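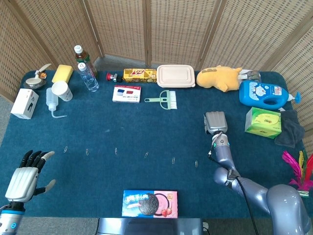

Figure 5. Paper clips in a row across the middle of the table, with the household items kept along the back edge.

4.2 Rows, piles and the back of the table

I went into this part of the study thinking the small stuff would be dull. We had already spent most of August on kitchen drawers and I wanted something quick, so Roos Kramer suggested paper clips, and I said fine, a morning, tops. It took us until the second Tuesday and I could happily have gone on longer!

What we were after is how people decide that loose things on a surface are "tidy." In the Pedbridge interviews, 17 people talked about this without being asked, and the word that kept coming back was "line." You put things in a line and then you feel you can leave the room. Figure 5 has the kind of layout I mean: six clips, spaced evenly, all turned more or less the same way. The row slopes down a little from left to right, and I'm fond of that slope. Efraín Chávez, who coded the layouts with me, wanted a ruler test for straightness and we argued over it for a good while (he still thinks I'm too soft). We settled on a looser rule - if both of us would call it a row from a standing position, it went in as a row.

Then there's the back edge, which I hadn't planned to write about at all. A white box stands at the far left, and near it there's a small round dish with a white spoon-like utensil in it. We came to call this the shelf habit. People treat the far side of a table as storage and the middle as the place where things get done, even on a table with nothing marked on it. Nele Van Wijk found the same split in her desk diaries at Skernemska, where one participant kept a dish at the back of her desk for 5 years and told us it "lives there."

I don't want to lean too hard on this. Our coding sheet had 119 entries by the end, and the piles were a mess to classify. Is a pile with all the clips facing one way tidier than a crooked row? Jasper Meijer said yes right away, Roos said no just as fast, and I changed my mind twice while typing up the sheet. In the end we kept pile and row as separate codes and added a note field for direction, which Section 4.3 picks up together with the rubber bands.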